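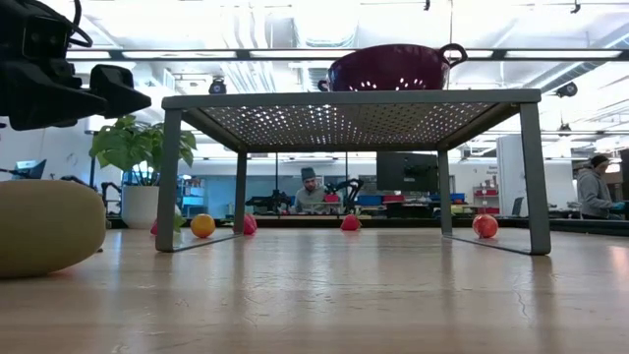

Equipment Planning for Automation, handout 4
Costing a pick-and-place bench

Notes to go with the lecture, read before the tutorial. Sorry for the state of them, slides will follow when the template is fixed.

Last time: arms, payload, reach, how to read a quote. This time: everything that isn't the arm. Running case is still Kidside, the kitchen handling project at the Vávra site. Task is tabletop work with kitchenware and produce. Riser, colander, fruit and veg. Sounds cheap. The objects are cheap, the bench isn't.

1. Start from the task, not the catalogue

Write the task down in one sentence before opening any supplier's page. For instance: "Arm picks rounded items off a wooden table and puts them in a colander standing on a metal riser." From that sentence you can already get

- the heaviest thing to be lifted
- the widest thing the fingers have to open round
- how high the arm has to go with something in its fingers
- what it must not knock over
- what the surface is, and whether it matters if it gets scratched

Half the overspends in last year's coursework came from groups who chose an arm first and then went looking for a job it could do. Payload headroom is fine. Paying for reach past the edge of your own table is not, unless something lives out there.

Watch the space underneath. A riser on legs gives you two working heights, and the lower one has a roof on it. If items can end up under the top panel then the arm must get in sideways, wrist and all, and the wrist is usually the fat bit. Check the drawing with the gripper AND the wrist camera fitted. Suppliers draw the bare arm.

2. The lines people forget

Go through your sheet and see if you have a row for each:

Frame. Aluminium extrusion, brackets, bolts, feet. Quoted by length, then the brackets double it.
Table. Solid wooden top is pleasant to work on and takes screws. Marks easily. Decide now if you care.
Cameras. One at the wrist, one or more fixed. Each needs a mount, a cable long enough, a port to go into. Price the ports.
Lighting. Shiny things and things with holes in them are hard on a camera. Perforated metal under bright ceiling tubes gives you a pattern of bright dots where you wanted a plain surface. Allow for a diffuser or a matt alternative.
Fingers. Consumable! Not capital. Seperate line, and it comes back every year.
Props. See section 3.
Storage. Bins, shelving, labels. If parts have no home they end up on the bench and the bench gets smaller.
Guarding and stop buttons. Ask whoever signs off safety before you ask for prices.
People's time. Setting up, resetting, tidying. Goes under staff costs but put it in the same table so that the total is readable.

3. Props, worked through

Kidside had a props and fixtures line of 450 pounds. Spent in the first term: 312. Leaves 138, which looked comfortable. Points to take from it:

- Buy duplicates of anything with an odd shape or colour. Household ranges get dropped without notice and then your before and after trials don't match.
- Two of every colander, one of every fruit is the wrong way round. Fruit rolls off tables.
- Real or imitation produce is a budget question as well as a technical one. Real: cheap each time, never stops, goes soft, weight changes. Imitation: pay once, surface may be nothing like the real thing, so grip results may not carry over. Write down which you used.
- Record colour, diameter and weight on arrival. Takes an afternoon. Saves an argument in November.
- Fixtures (riser, stands, trays) should be off the shelf if you can possibly manage. A one-off from the workshop costs less on paper as the hours are charged elsewhere.

For the tutorial: redo the props line assuming replacement every term instead of every year. Does 450 still hold? Show your working, a single number won't get marks.

4. Lead times

Kidside asked two firms. Fluline for arm and controller, Skiteo for gripper and fingers. Fluline quoted 11 weeks. Skiteo had the gripper in stock but not the adaptor plate that joins it to the arm, so in practice the slower date was the only date that counted.

Draw it as a chart, backwards from the day you need the first run. Things that can be bought and set up while waiting:
frame and table
cameras, mounts, cabling
lighting, test it with a hand-held camera over the table
props, measured and labelled
storage

Things that can't: finger choice, final camera positions, anything that depends on where the wrist really goes. Leave some money unspent for these. Groups hate doing that. Do it anyway.
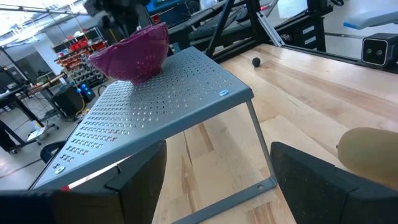 One of last year's group wrote on the feedback form that the contingency row felt like padding, that their manager at work would strike it out on sight, and could we please say what it was for. Fair. So: don't call it contingency. Name what it's for. "Second set of fingers after first month", "re-siting of fixed camera", "longer cable". A named row survives a meeting, a lump at the bottom doesn't.

5. Comparing quotes

Never compare totals. Break both down to the same rows and leave blanks where a supplier has said nothing. Blanks are your questions list.

For Kidside, once delivery, adaptor plate, spare fingers and the extended warranty were put in, the extras came to 32 per cent on top of the headline price. Not hidden, all in the quote, just on page two.

Ask every supplier, in writing:
What is needed to make it move that isn't in the box?
Is the software paid yearly? Per arm or per site?
Who pays carriage if it goes back for repair?
How long are spare fingers kept available?
Is training for one person or for the team, and does it expire

6. Running costs, quick version

Fingers, props, licence, calibration checks, floor space if you're charged for it. Add them up for the whole life of the project and put that figure next to the purchase price on the first page, same size type. Will do depreciation next time, ran out of room.

Bring to tutorial: your one-sentence task, your sheet with every row from section 2 (a zero is fine, a missing row isnt), and one real quote or price list with the blanks marked. Paper copy please, the projector in the small room is still out.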